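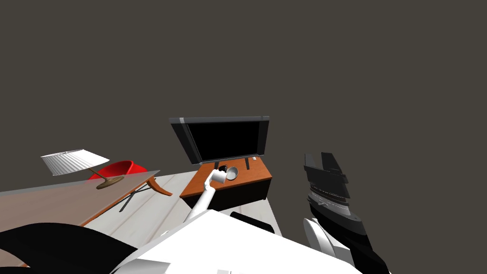

**Ticket 3045**
**Raised by:** Gullcombe police front counter
**Handled by:** Kyrylo Kovalchuk, Nillmont support
**Product:** Dralla online crime reporting, public form and officer inbox
**Priority:** High
**Status:** Closed, with one item carried over

**What was reported**

The front counter at Gullcombe rang us first thing and then very kindly wrote it all down as well, which I wish everybody did. People in the town have been filling in the online form for non-urgent matters (stolen bikes, broken shop windows, that sort of thing), getting the thank-you page, and then hearing nothing. A gentleman came to the counter to ask about his shed break-in and the officer on duty couldn't find any trace of it in the inbox. He had his confirmation email with him, reference and all, so there was no arguing that he'd sent it.

You'll understand why they were upset. The local paper has been giving the station a hard time over unanswered reports, and the inspector had told a public meeting that every online report gets read. The officer who wrote in said she felt she'd been made to look as though she was fibbing to the man, and I felt for her.

**First look, morning**

I asked for the reference and put it into the search on our side. The report exists! It was saved properly, with his description and the photograph of the lock, so nothing has been lost from the database. It just wasn't showing in the Gullcombe inbox. I rang the counter straight away to tell them that much, as I thought they'd like to have it before I went digging any further.

Things I tried, in order:

- Signed in as a test officer for Gullcombe. Report not visible in New, In Progress or Closed.
- Cleared every filter on the inbox. Still not there.
- Signed in as an area supervisor. Report visible, with the station field left blank.
- Sent a test report through the public form using the station's own postcode. Arrived in the inbox within a minute.

So the form works, and the inbox works, and the trouble is somewhere in between, where Dralla decides which station a report belongs to.

**Second look, after lunch**

I asked the supervisor account for every report with a blank station field. There were 25 of them, all from addresses on the new estate above the harbour. None of those postcodes are in the lookup list we're using. When Dralla doesn't recognise a postcode it's meant to put the report in a holding tray called Unassigned, and somebody is meant to look in the tray. The tray was there all right, but it had been switched off for Gullcombe on the settings page, and so the reports had nowhere to sit and simply stayed out of sight.

I had a look at the change history to see when that happened. It was on a Sunday evening in August, during the update, and the change is down to the update script and not to any person. I mention this because the sergeant was worried one of his own people had pressed something. They hadn't, and I've told him so on the phone and am putting it here too, in case he needs to show it to anyone.

**Put right today**

1. Unassigned tray switched back on for Gullcombe. The missing reports appeared in it straight away.
2. Station field filled in by hand on each of them. I did this with the officer on the line so that she could read through them as we went. There was nothing among them that she thought ought to have been an emergency call, and we were both very relieved.
3. Postcode list: asked Heiskanen, who supply it, for the current one.
4. Checked the other stations on the same update. Their trays are all on.

One small warning for whoever looks at this after me. If you save the settings page without scrolling to the bottom first, the tray setting goes back to whatever it was before. I did precisely that, told the counter it was mended, and had to ring back rather red in the face. Scroll right down, wait for the grey bar to go, then save.

**Reply from the counter**

> Thank you Kyrylo, all there now and we've begun ringing people. The gentleman with the shed was very decent about it. Could you tell us whether their confirmation emails will have the right date on? Some of them are asking if it affects the insurance.

**My answer**

Yes, the date on the email is the date the person pressed Send, and that hasn't been changed by anything we did today. The inbox will show today's date in the Assigned column and the original in the Received column. If anybody's insurer wants proof, you can print the report from the Received view — the Print button is under the three dots, in rather a silly place, I'm afraid — and it will carry the original date and reference at the top.

You also asked whether people should send their reports again. Please tell them no, or you'll have everything twice and a muddle over which reference is the real one. If somebody has already sent a second, open the older report, choose Link, and type in the newer reference. The newer one will then close by itself and both references will find the same report.

**Follow-up**

Heiskanen came back before the end of the day with the new list. I loaded it on the test system first and sent through a report from one of the estate addresses, and it went to Gullcombe as it should. It goes on the live system tonight after 8, when the form is quiet. Reporting may be slow for up to 2 minutes while the list loads, but it won't go down, and anything sent in that time will be kept.

**Next morning**

List loaded. The counter tells me a report about a damaged wing mirror came in overnight from the estate and landed in the right inbox. The officer has agreed to closing the ticket.

Carried over to the developers: the update script should leave tray settings alone, and the area supervisor should get an email whenever a report has a blank station field. I've also asked about the save button.

Kyrylo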